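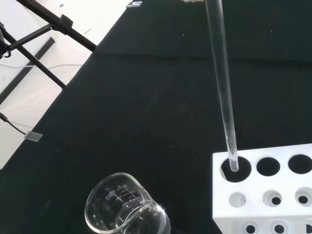
種の発芽テスト、去年までは濡らしたキッチンペーパーに包んで終わりだったんですが、今年は一粒ずつ管理するやり方に変えてみました!古い種って、まくまで生きているか分からないのが悩みなんですよね。そこで使うのがガラスの試験管と、穴のあいた白いプラスチックのラック。黒い台の上に置くと透明な管のふちが白く光って見やすいので、うちでも下に黒い布を敷いています。

用意するもの
・試験管(洗って乾かしたもの)
・試験管ラック
・脱脂綿、水、ピンセット
・日付を書くマスキングテープ

やり方
まず脱脂綿を小さく丸めて、管の底に落とします。次に水を少しだけ。綿がしっとりすればOKで、底に水がたまったら捨ててください(わたしは最初ここで欲張って、レタスの種を全部腐らせました…)。種は1本に2粒まで。ピンセットで綿の上にそっと置いたら、口にラップをふんわりかけます。

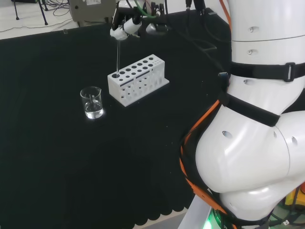

ラックの角、大きい穴に試験管を1本。そばには小さなビーカー。

置き場所は、レタスなら涼しい部屋、トマトやナスなら暖かい棚の上。うちは夜の台所が冷えるので、11月に入ってからは冷蔵庫の上が定位置です。品種名と日付のテープは管の上のほうに貼ること!下に貼ると肝心の根が見えません。 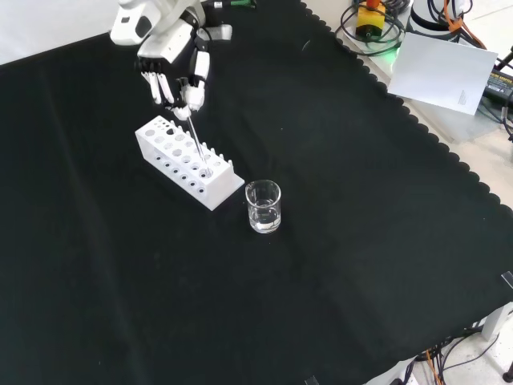 ラックは大小の穴が列になったタイプ。細いガラスは斜めに入ります。

毎朝、綿が乾いていないかだけ見て、乾いていたらスポイトで一滴。根が出たら、折れないうちに土へ移します。綿に根がからんでいたら無理にはがさず、綿ごと植えて大丈夫。

ちなみにKitanoという古いトマトの種は、期待していなかったのにちゃんと根が出ました。Sannaのほうはまだ沈黙中。もう少し待ってみて、動きがあったらここに書き足しますね。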